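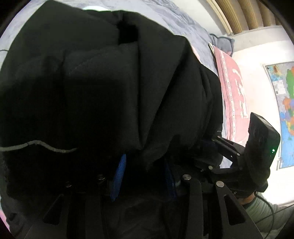
Why Does a Puffy Coat Keep You Warm?

By Kaj Vigfúsdóttir
3 minute read
Print | E-mail

I used to think my winter coat was warm the way a radiator is warm. I figured it made heat somehow and gave it to me. Then one morning I left it on a hook in our freezing porch, and when I put it on, brrr! It was as cold as the wall.

So where does the heat come from? You! Your body turns your breakfast into heat all day long, even when you're asleep. The trouble is that heat loves to wander off toward colder things, and in October, when the wind comes down the hill into Norðdahl, there are plenty of colder things around.

A puffy coat slows that heat down, and it does it with air. Air that stays still is very bad at passing heat along. Inside the coat there's fluffy stuff (feathers, or thin curly threads made in a factory) and between all those bits are tiny pockets where air gets stuck. The stitching keeps the fluff from sliding down to your belly in one big lump.

Birds do this too. Look at a sparrow on a cold day and it's round as a ball, because it has fluffed up its feathers to hold more air.

Want to test it? Ask a grown-up to fill two jars with warm water and put the lids on. Wrap one in a puffy coat and leave the other one bare. Wait half an hour, then feel them both. I tried it with ice cubes in a bowl as well, and my wrapped ones lasted much longer! A coat can keep cold things cold, too.

Print this page | E-mail to a friend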